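Re: [bench-learning] How many drive swap examples before we train?
From: Modupe Tamuno
To: bench-learning list
Date: 12/17/18

Fabrice, everyone,

I went through the wrist camera footage over the weekend and I'm less cheerful about it than you are. Three stills before I get into it, then your message, then my answers.
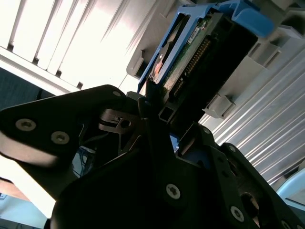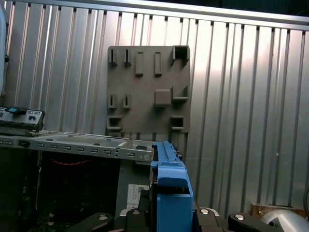
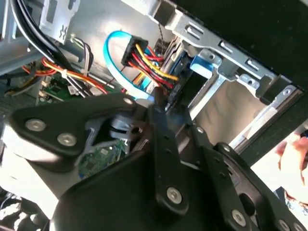 Wrist camera, all three. Posted by Modupe Tamuno, Wetberg bench group

Fabrice Coste wrote:

> Good news from Wetberg. We now have 463 examples of the drive task
> on disk and I'd like to freeze the set and start training this week.
> Dronmont got their cable policy to work with 150, so we should be
> well past what we need. The wrist camera view is clean and the
> gripper holds the caddy well. I don't see a reason to keep paying
> for operator hours in January. Objections?
>
> Fabrice

Yes, a few.

First, the count. 463 is the number of folders. I opened a lot of those folders. Plenty of them are the operator getting the fingers to the caddy, backing off, trying again from another side and then hitting save. If we train on those as they are, the policy learns to back off. Olaia Aranda has been marking the retries by hand and I'd like her marks in the set before anybody calls it frozen. Until then I don't know how many examples we have, and neither do you.

Second, the Dronmont comparison. They had one cable, one socket and a fixture bolted to the table. Look at the first still. The drive is part way into the chassis, at a slant to the camera, with the blue caddy wrapped around it and the bay slots at the upper left half washed out by the light. Then look at the third, which is inside a desktop case with a power lead and a blue data cable looping right next to the drive cage. I wouldn't call those the same task with different furniture. We've been putting both under one label, "drive," and I would bet a lunch that the training run averages them into something that does neither.

Third, "the wrist camera view is clean." It isn't. In the first still the gripper takes up most of the picture, and the lower end of the drive sits right down among the fingers. I can't tell from that one view what is touching what. In the second, the blue carrier covers the right end of the tray. If I can't see the contact, I'd like someone to explain to me how the network is going to. Aurelio says it will pick it up from motor current. Maybe. Has anyone plotted the current next to the video for even one folder? I asked in April and got a thumbs up.

Fourth, hands. There's a person's hand at the right side of the third still, by the edge of the case. I have no problem with people being near the bench, but the labels have no field for it. If somebody steadies the case during a pull, that is a different example from one where the case stands by itself, and right now we'd store them identically. I can't say from one still what that hand was doing. Which is my point: a month from now we won't be able to say it for any of them.

Fifth, light. Bright metal everywhere, the ridged panel most of all. If the Rodton people put this next to a window we'll be back to zero. I'd feel better with some sessions under bad light on purpose.

What I'd do instead of freezing:

- split the label, server chassis and desktop case, today
- finish Olaia's retry marks
- add a "person touching" field, yes/no/unsure
- add the fixed side camera Olaia Pastor offered (she has 2 of them sitting in a drawer)
- train on the server half only, small run, and test it on a chassis it hasn't seen

That last one is the only number I will believe. The loss curve in your slides goes down nicely, and so did the one for Addo, and we all remember what Addo did to the test rack.

I'm not asking for twice the operator hours. I'm asking for about 2 weeks before we spend the training budget, and for the word "done" to stay out of the report to Rodton in the meantime.

If the small run works on the unseen chassis I'll say so on this list in full sentences.

Aurelio, can you send me the script that exports the current traces? The copy in the shared folder dies on the second file.

Modupe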